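6th June
Posted by the author of Bilside
Print this | E-mail this | 9 comments

I don't believe in pegboards. Every tidy-your-shed article swears by them, usually next to a picture of someone's 89 hooks with one spanner on each, and I have always suspected the spanner was bought for the photograph.

Still, I gave in last August and put one up over the bench. The hooks from Szalai were fine. The advice that came with them was to hang everything, which is daft. Half my stuff has no hole in it. A paint brush does, a scraper might, a tin of screws never will. Most of it went back in a basket with a handle within ten days and it has stayed there. 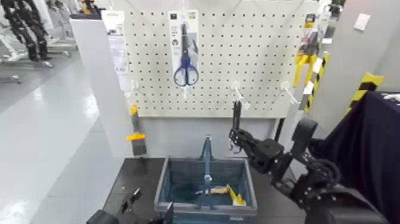 Should you take new scissors off the card before hanging them up? I would, or you'll be fighting with the packaging the first time you need to cut anything.

I'm leaving my board up for now, mostly to avoid filling the screw holes. Culen do a bigger one, nearly 300 hooks in the box. No thanks.

Share | 10 shares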